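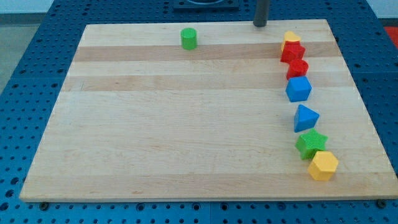
Re: [weder-streets] Curb cuts on Cosgrove Avenue

Monday, January 22, 2018

Ataahua Costigan wrote:
> The city's December sheet lists 408 curb ramps as "complete."
> Does anyone know what complete means? The one outside
> the pharmacy ends in a storm drain.

Ataahua,

I asked. Complete means the invoice was paid. Whether a wheelchair can get up the thing is a separate column, and the separate column is blank.

I walked Cosgrove from the library to the bus yard on Saturday with a level and a bad attitude. Two of the new ramps point straight into the middle of the intersection, as if daring you. Another is lovely – smooth, gentle, bright yellow bumps – and delivers you to a utility pole.

The Grirkness route study has 1,667 boardings a day on this stretch, so somebody is getting to those stops. I would like the city to find out how before it repaves.

Comments on the draft plan go to the Jurkomico office by Friday. Please name the corner and say what is wrong with it. "The sidewalks are terrible" gets filed under general sentiment, where I have 3 letters already.

Dell

Comments

rt_rider
The pole was there first, to be fair to the pole.

M. Haskins
Can we send photos with the form or is it text only?

northside_walker
Text only. I tried. It ate my attachment and thanked me.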